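Fosley Cabinet Series: Gallery

Product range / Storage / Fosley / Gallery

This page covers the low cabinet in the Fosley series, as set up in the Rarnport showroom. Dimensions, finish codes and care instructions are on the data sheet. Last revised April 17, 2025.

The top is supplied in four finishes. Gray wood grain is the one most often ordered, and it replaced the plain gray in September. The grain runs lengthwise on all tops. On orders of two or more units placed side by side, state the run order so that the tops can be matched. Unmatched tops are not accepted as returns.

Interiors are finished in brown regardless of the top selected. A contrasting interior makes small items easier to find at the back of a compartment. Gray interiors were offered under the Flimenden name and are no longer stocked.
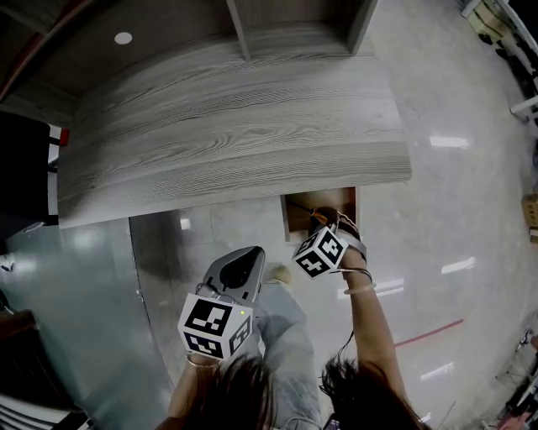 Gray wood-grain top, with a small front opening reached into from the front. Brown wooden interior.

Small openings sit directly under the front edge of the top and are meant for items used daily: keys, chargers, remote controls. Clear them from the back forward. Wipe the interior with a damp cloth and dry it before refilling. Do not use abrasive pads on the top, as the texture holds residue and will dull unevenly.

Load limits apply to the top only and assume a level floor. Units longer than 2000 mm ship in two cartons and need the center foot fitted before the top is loaded.

Part numbers
Top, gray wood grain: 2848
Interior liner, brown: 354
Center foot: 300

Lindqvist hinges from the earlier series do not fit this cabinet. Order replacements by part number through the Rarnport counter. Finish samples are sent on request, one per finish.

Next gallery: Fosley wall shelves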